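Joltora Workshop, Thoroddsen Hall
Hand-held grippers, Flendari type: inspection after fault
Checklist no. 186, with comments
Filled in by: Þröstur Nørgaard
Month: November
Status at end of check: NOT released for use (see items 6, 7 and 12)

Reason for the extra check

At 10.40 an operator lifted a filled container with gripper 2 and it slid out of the fingers. It fell on the bench and then on the floor. It did not hit a foot, but the operator was wearing light shoes and it could have been worse. The operator had already felt the container move in the fingers on two earlier lifts and had not told anybody, as the fingers closed in the normal way. I do not blame him for this. The old checklist only asks if the fingers close. It does not ask if they hold.

After the drop all grippers on the bench were taken out of use and I went through the full list. Answers are OK, NOT OK or N/A. Where I have something to say I have written it under the item.

Part A. Before touching the gripper

1. Drive power off and plug removed: OK

2. Warning tag on the handle: OK
Comment: The tag was there but the string is too short. It must be possible to read the tag without turning the tool over. I have asked for longer strings.

3. Bench cleared between operator and work: OK
Comment: Containers and cloths may stay on the bench, but towards the far side. The space between the fingers must be free when they are opened for the check.

4. Floor dry, no loose cable: OK
Comment: The floor was wiped after the fall.

Part B. Fingers and pads

5. Both fingers open and close fully, by hand, without a hard point: OK
Comment: Opening measured at 50 mm before and after. No difference.

6. Pad surface whole, no peeling, no fraying: NOT OK
Comment: Please look at the lower edges first, they take the load when a container hangs low in the fingers. Run a fingernail along the edge. If the surface layer lifts, the pad has to be changed also when the middle of it still looks good. 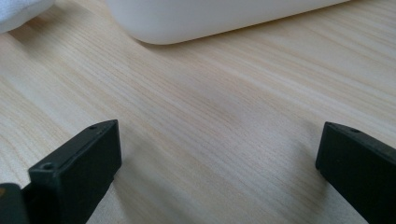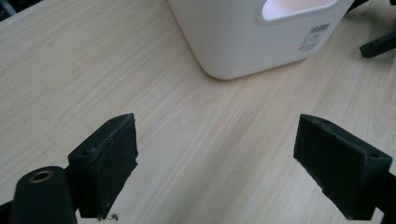
Fingers open over the bench top. Second picture: fraying at the lower edges of the pads, with a thin thread hanging from the left one.

7. No loose thread or fibre on pad: NOT OK
Comment: Do not pull a thread off and then write OK. This was done at least once before, I found it in the notes from the evening shift. A thread means that the layer is going. It can also end up in the customer's goods, and the Zestness order is for kitchen boxes, so they will not be happy with that.

8. Screws in finger blocks present and tight: OK
Comment: Checked with the small torque key. The form does not say which holes should have a screw and which are only for mounting the long fingers. I spent much time to find this out and I have now put a drawing in the folder.

9. Left and right finger at equal height when closed: OK
Comment: Judge this from the front with the tool in the stand. When you hold the tool in your hand one finger easily looks nearer than the other, and you will write down an error that does not exist.

10. Bushings and joints without play: OK
Comment: A drop of oil was used. Wipe it away well. Oil on a pad gives the same slip as a worn pad.

Part C. Holding test

11. Test container without cracks, handle opening smooth: OK
Comment: The container from the accident is not to be used for this test again. It has a crack in one corner and I have thrown it away.

12. Holding test, container lifted to knee height for one minute: NOT OK
Comment: Gripper 2 lost it after a few seconds. Gripper 4 was OK. Hold your other hand away during the test and keep your feet back. I know the first reflex is to catch the container, so please practise standing correctly before you lift.

13. Stop button releases drive but fingers stay closed: OK
Comment: Tested with gripper 4 only, empty fingers. To be repeated with gripper 2 when it has new pads.

What I think is the cause

The pads are to be changed after 1,000 lifts. The counter on gripper 2 was set to zero when the handle was repaired, but the pads were not changed at the same time. So the counter showed a low number and everyone trusted it. I cannot prove how old the pads are. The spare parts list has no line for them this autumn.

Actions

New pads on gripper 2, both fingers, also if only one looks bad. Þröstur.
Write the fitting date on the inside of the block with white pen. Þröstur.
Counter is set to zero only by the person who changes the pads. To be added to the repair sheet. Open.
Holding test moves from monthly to every shift start. Shift leaders have agreed.
Short talk with both shifts: if something moves in the fingers, put it down, stop and tell. Open.

Remark on the form

Item 6 in the old form was called "Pads present". I have changed the text by hand in this copy. Please use my wording until a new form is printed, and remove the old copies from the shelf by the compressor.

Signed: Þ. Nørgaard
Second signature: to be given after repeat of items 6, 7, 12 and 13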